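Notes pour l'exposé — Visite chez Mustonen, journée portes ouvertes d'octobre

Durée prévue : 15 minutes, questions comprises. Ne pas lire les notes mot à mot.

Ouverture

Rappeler pourquoi on y est allés. Chez Jadach, on reçoit depuis l'été des demandes sur la manipulation d'objets souples, et on n'a pas grand-chose à répondre. Mustonen ouvrait ses locaux de Gorum au public avec une démonstration de son projet Flesalska. L'entrée était libre, il fallait seulement s'inscrire.

Dire tout de suite que personne n'a vu de robot ranger quoi que ce soit ce jour-là. La démonstration portait sur l'étape d'avant : des gens font les gestes avec des pinces tenues à la main, la caméra de la pince enregistre, et l'apprentissage se fait ensuite sur ces enregistrements. Une partie du public attendait un bras en mouvement. Prévenir la salle pour éviter la même déception.

Déroulement de la visite

Accueil à 11 heures, présentation courte, puis passage en salle 2. La démonstration a duré presque 40 minutes. On restait debout derrière une bande au sol, assez près pour suivre les mains des opérateurs.

La tâche choisie est le rangement de chaussures d'enfants. L'équipe l'explique simplement : tout le monde sait à quoi doit ressembler le résultat, et deux paires ne se prennent jamais de la même façon. Pour nous, c'est plus parlant que des cubes en mousse.

Afficher la première photo. Laisser quelques secondes avant de parler.

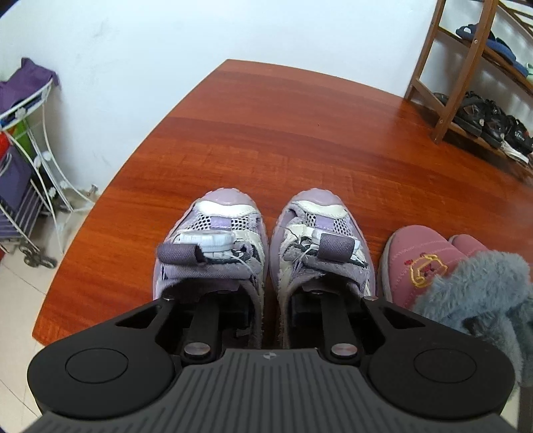
Prise par l'intérieur : le bout des doigts de la pince est engagé dans l'ouverture des deux baskets.

Points à dire sur cette prise :

— La paire est saisie d'un coup, un doigt dans chaque chaussure. Un débutant a plutôt tendance à les prendre l'une après l'autre.

— La languette et le col sont souples. Quand le doigt entre de travers, le tissu se replie et il faut ressortir. L'opératrice nous a dit que c'était l'erreur la plus fréquente au début.

— Sur la table, il y a aussi des chaussons roses et de la fausse fourrure grise. Les fibres longues posent un problème particulier, parce que le contour de l'objet devient difficile à situer. À développer seulement si quelqu'un de l'équipe vision est présent.

Ne pas s'étendre sur la mécanique de la pince. Deux doigts, des biellettes, une ouverture commandée par la main. Ceux qui veulent les détails viendront à la pause.

L'étagère

Transition : la table permet de travailler la prise. L'étagère demande en plus de viser un emplacement, et de ne pas déplacer ce qui s'y trouve déjà.

Expliquer que l'on peut travailler à deux pinces. Sur la photo suivante, la première est dirigée vers l'avant, au-dessus du sol, et la seconde se trouve à hauteur de la tablette supérieure, en haut à gauche. On lit GenRobot.AI sur sa barre. Quelqu'un demandera sûrement quel matériel c'était, donc autant le dire avant.

Insister sur les tablettes. Elles sont faites de lattes espacées. D'après l'équipe, une semelle fine ou un talon peut accrocher au moment de la pose, et l'opérateur apprend à descendre à plat. Les sandales à semelle épaisse, comme la paire mauve-gris du haut, leur semblent plus faciles à poser.

Autre remarque notée sur place : le sol brille. Les reflets varient avec la position de la pince et l'équipe les garde volontairement dans les enregistrements. Même chose pour le sac en plastique contre le mur, que personne n'a retiré. Ils veulent des pièces habitées, avec ce qui traîne dedans.
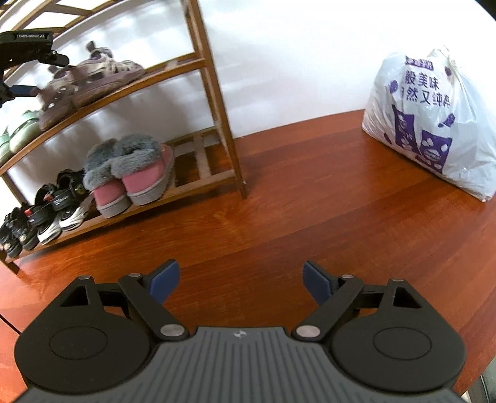 Au ras du sol

C'est la partie qui m'a le plus intéressé, et celle qui nous concerne le plus. Prendre sur une table, on sait à peu près faire. Prendre au sol oblige à baisser le poignet, et la place manque vite quand il y a d'autres objets à côté.

Sur la photo, l'objet visé est une paire de claquettes bleues. Leur talon est ouvert, on ne peut donc pas s'appuyer sur un col comme avec des baskets. Les bras de la pince viennent de part et d'autre du talon d'une des deux. Faire remarquer ce qu'il y a plus loin : des chaussures noires, dont l'une a de longs lacets étalés par terre, et un sabot vert pâle posé sur le côté.

Les lacets méritent une phrase. J'ai demandé s'ils les rentraient avant l'enregistrement. Réponse : non, sauf s'ils gênent la sécurité de l'opérateur. Le sabot sur le côté est un cas intéressant aussi, car il faut choisir entre le redresser d'abord ou le prendre tel quel. L'équipe n'impose pas de méthode.

Si le temps manque, sauter ce dernier point et garder la photo.
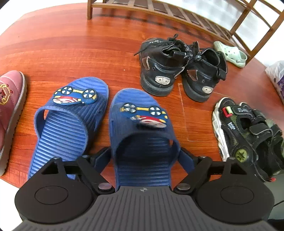

Ce qu'on en retient pour Jadach

L'installation demande peu de place. Une table, une étagère et un coin de sol suffisent pour commencer.

Le temps se passe surtout à remettre les objets en désordre entre deux essais. Je n'y avais pas pensé et il faudra le prévoir dans un planning.

Mustonen n'a donné aucun taux de réussite pour Flesalska. J'ai posé la question, on m'a répondu que les résultats seraient montrés plus tard. Ne pas broncher si la salle insiste, dire qu'on ne sait pas.

Questions probables

Coût du matériel : non communiqué.

Peut-on y retourner ? Oui, sur demande, en petit groupe. Faire circuler la feuille d'inscription à la fin et la récupérer avant de quitter la salle.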